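Departments reserving the Titaleo Room for a reception are responsible for their own refreshments. The procedure that follows applies to light refreshments only: cold drinks, coffee, baked goods, and candy. Meals are covered in the catering guide issued by the Sturier Center.

# Planning and Serving Light Refreshments

## Before you begin

You will need:

- a confirmed room reservation
- an account number for the hosting department
- the expected attendance, in writing, from the event organizer
- a copy of the refreshment form, available in Room 3311

Forms for December events should be submitted before the end of November. The building closes early during the last part of the month, and late requests may be declined.

## Step 1: Set the budget

Enter the full amount available on the first line of the form. Receptions held on the ground floor may spend up to $1000 without further approval. Anything above that amount must be signed by the head of the department, and no reception in the Titaleo Room may exceed $2000 in total. Linen, paper goods, and cleaning charges count toward the total, so enter these first and plan the food with what remains.

Do not divide one reception between two forms. If two departments are sharing the cost, list both account numbers on the same form and state the amount each will pay.

## Step 2: Choose the menu

For an afternoon reception with 40 guests, one baked item, one fruit item, and one dish of small sweets will usually be enough. Morning events call for more coffee and less sugar. Evening events that begin after 6 p.m. should include something savory, as many guests will arrive without having eaten.

Ask the organizer whether any guest has reported a food allergy. Products containing nuts may be served only if they are placed on a separate table and labeled as such. Keep the original packaging for every item until the event is over, in case a guest asks to read the ingredients. 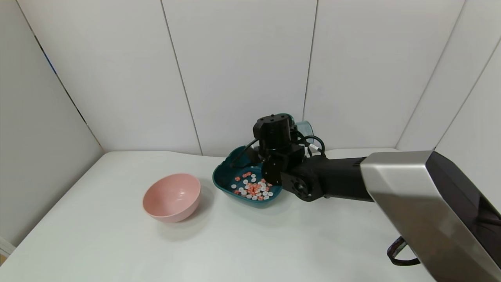 Candy should be ordered in smaller amounts than most organizers expect. A full bag emptied into a deep bowl looks generous at the start and is rarely finished, and the remainder has to be discarded. A wide, shallow dish is a better choice. Small round candies in two colors, such as white and orange-red, show up well against a dark teal dish with a scalloped rim, and a modest pile is sufficient. Refill from the kitchen as needed. Provide a spoon or small tongs with any unwrapped item, and replace the utensil if it touches the floor or the bare table.

## Step 3: Arrange the tables

Tables are delivered to the room one hour before the reservation begins. Place them at least an arm's length from the wall if guests will be served from both sides. If guests will be served from one side only, push the tables against the wall and leave the center of the room open.

Set out the items in the order in which guests will reach them:

1. Plates and napkins
2. Savory items
3. Baked goods and fruit
4. Sweets
5. Cups and drinks

Hot drinks belong at the end of the line, or on a table of their own. A guest who picks up coffee first must carry it past everything else, and most spills in this room begin that way. Extension cords for coffee urns must be taped down along their entire length. Tape is kept in the cabinet beside the door.
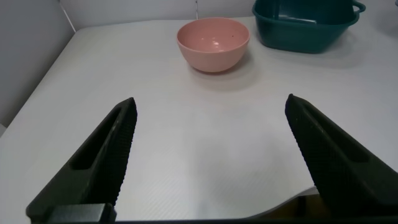
Once the order has been settled, place the labels. Each label should give the name of the item in large print and, beneath it, any common allergen. Handwritten labels are acceptable if they are legible from a standing position. Labels should stand in front of the item and should not be attached to the serving dish, which may be exchanged during the event.

## Step 4: Serve and refill

Assign one person to the tables for the length of the reception. That person should not also be greeting guests or handling coats. The duties are to:

- check each dish every 15 minutes
- bring a fresh dish from the kitchen when one runs low, instead of adding new food on top of old
- remove used plates and cups
- wipe the table surface between refills

Cold items containing milk, cream, or eggs must be returned to the refrigerator after two hours. Fruit that has been cut should be treated in the same manner.

Bowls and dishes may be borrowed from the Fimudgate kitchen on the ground floor. Sign for them by type and color so that they can be returned to the correct shelf. Plastic bowls are suitable for dry items and fruit. They should not be used for anything that has come directly from the oven.
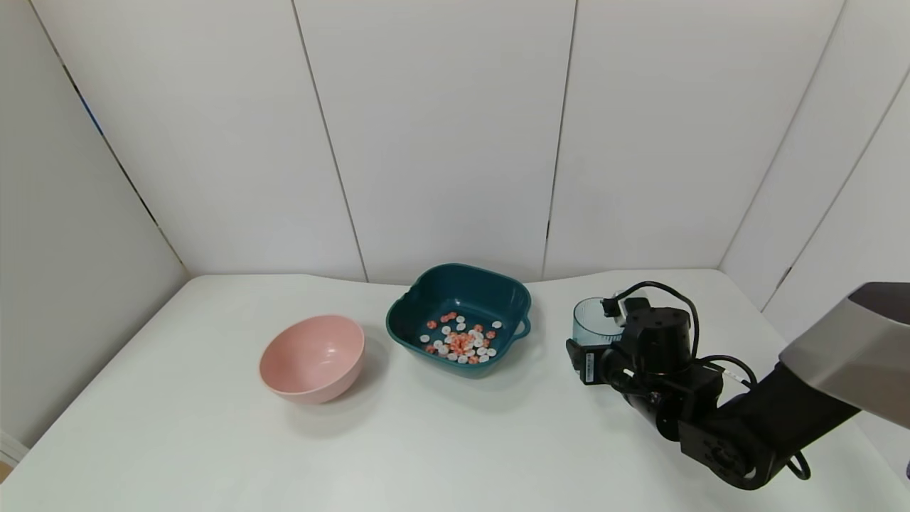 *Pink bowl with a smooth finish, set on a white tabletop.*

## Step 5: Close the room

All food must be removed within 30 minutes of the end of the reservation. Sealed items may be kept by the hosting department. Unwrapped candy and any food that has been on a serving table must be discarded and may not be left in a hallway or staff lounge.

Wash borrowed dishes by hand, dry them, and return them to the Fimudgate kitchen. Report any broken or missing item on the back of the form, and attach all receipts.

Completed forms go to Jerome Pascual, Room 3311. Reimbursement is made to the account number shown on the form and cannot be issued to an individual.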